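**Redundant desktop computers: arrangements for stripping and reuse**

Members of staff and partner organisations are reminded that the summer collection of redundant desktop computers is now under way at the Andport workshop. The collection was agreed with Cikoria and covers all sites, including Dindberg. A total of 1,172 towers were listed for disposal when the register was closed, and 915 of these have so far been received and entered in the stock book.

Each tower is opened and its parts are assessed before any decision is taken on the case itself. The work is done with the tower laid on its side on the slatted aluminium table and the side panel removed, so that the motherboard faces upwards and all of the main components can be reached without turning the case again. Departments that wish to carry out a first inspection on their own premises are asked to follow the same practice.
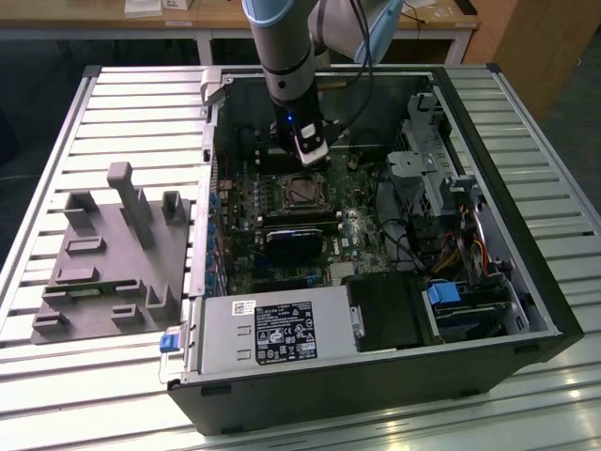

*An open tower on the worktable, with the power supply at the near edge and the drive cage to the right.*

The following points are drawn from the workshop's standing instructions and are repeated for the benefit of departments preparing their own machines.

**Before sending a tower**

- Shut the machine down in the usual way, switch off at the wall and remove the mains lead.
- Remove any disc, memory stick or card left in the machine.
- Write the asset number on the white label supplied and fix it to the outside of the case. Labels placed on the removable side panel are often separated from the tower and should be avoided.
- Keep keyboards, mice and mains leads in a separate box. They are not entered against individual towers.

Hard drives will be removed in the workshop and dealt with under the existing data disposal procedure. Departments holding confidential records may remove the drives themselves, provided that the serial numbers are sent to the workshop with the consignment note. Where this has been done, the words "drive removed" must appear beside the asset number. In June several towers arrived without drives and without any note, and a considerable amount of time was spent in tracing them.

**What is kept**

Power supplies are tested and, where sound, stored with their original labels in place. Please do not peel off or write over the label on a power supply, as the rating cannot be confirmed once it has been lost. Memory modules are placed in anti-static bags and sorted by type. Processors are kept only where the model is still in service at one of the sites.

Motherboards are retained for spares if they are free from obvious damage. The processor socket is the part most easily spoiled, and a board on which the contacts have been bent or touched will generally be sent for recycling. Where a processor has been taken out, the socket should be covered before the board is moved or stored.

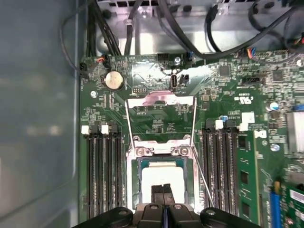 The small round battery fitted to the motherboard is to be left in position until the board has been assessed. Boards that go forward for recycling have the battery taken out first, and used batteries are placed in the marked tub beside the door. They must not be put in general waste. Wires leading to the headers along the edge of the board should be eased off by the connector and not pulled by the wire. If a connector will not move, it should be left for workshop staff.

Screws are to be kept with the case from which they came. A small paper envelope taped inside the drive bay is sufficient.

**Distribution of refurbished machines**

Complete towers that pass inspection will be offered in the first instance to the Rugemalira training centre, which has asked for machines suitable for its evening classes. Any remaining towers will be made available to the Dindberg site and then to registered community groups. Applications from community groups should be made on the usual form and will be considered in August. Applicants should note that machines are supplied without a monitor and without any guarantee, and that collection must be arranged at their own expense.

The stores budget for replacement parts has been set at 2,000 for the present round. Requests for new parts will be approved only where no suitable recovered part is held.

**Deliveries**

The workshop can receive deliveries each morning by arrangement. No more than 2 pallets can be accepted from any one site in a single delivery, and towers should be stacked upright with card between them. Consignments arriving without an asset list will be returned to the sending department.

Consignment notes, labels and copies of the standing instructions may be obtained from the Andport stores office.

*Issued by the Equipment and Stores Section, 7/18/19*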